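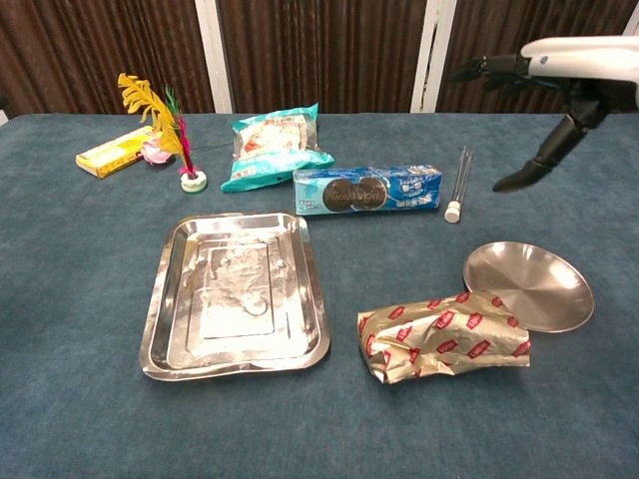
Wastby Pantry Labels

Ingredient lists typed from snack and dry goods packages, one row per package. Kept by Engelbert Lüthi.

Contents

labels.csv – the main table, 16 columns
allergens.csv – allergen words and their spellings in 7 languages
notes.txt – corrections, newest first

Fields

Ingredients are in the order printed on the pack. Percentages go in their own column. A blank net weight means the print was unreadable; zero is never used.

Known problems

Packs from the Surnberg shop often have an importer's sticker over the original list. In those rows the text is from the sticker, and source is set to 2. Accents were lost in 36 rows during the July import and are being retyped by hand.

Changes

Send corrections as a plain text file with the row number and the new wording.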